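Re: [plikura-users] jaw width stuck after release

Khumalo list wrote:
> Since the February build our width reading sometimes stays at the
> closed value after the fingers have opened. No error is raised. The
> log looks clean until you replay it and see the item "held" all the
> way back to the start position. Is it the encoder or the driver?

We have seen the same fault at Plondbridge on 2 units. It is the driver in our case. Details follow.

The task was moving small wrapped snacks by hand-held gripper, with a person working both grippers.
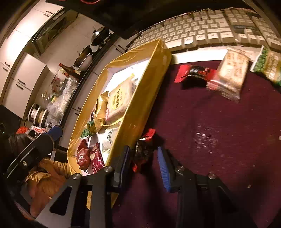 The width value is held by a filter that rejects any jump above 500 counts between samples. A fast release exceeds that, so the filter keeps the last good value and then compares every new sample against it. It never recovers until the jaws close again. Small items make this worse, as the closed value is far from the open one. With a twisted snack wrapper like the red-ended one standing between the open jaws by the yellow box, the full travel is used on each pick, and a quick operator will trip the filter often. We found 244 bad releases in 1000 logged picks.

Swapping the encoder made no difference. Neither did a new cable. Reading the raw register next to the filtered value showed it at once: raw moved, filtered did not.
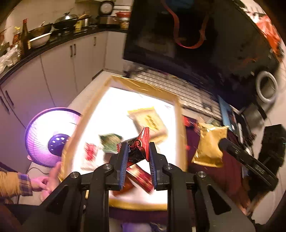
The safety side matters more if you replay these logs on an arm. Olley's replay tool trusts the filtered width, so the arm will not open where the person did, and it will carry the item into the next approach. We had one hard contact with a table this way and now block replay for any log with a flat width longer than the grip itself.

Workaround until a fix is out: turn off the jump filter in the driver config and clean the signal afterward. Old logs can be repaired if raw counts were saved. If they were not, discard them.

Can you check whether your raw values move during a bad release? If they are flat too, you have a different fault from ours.

Plondbridge test bench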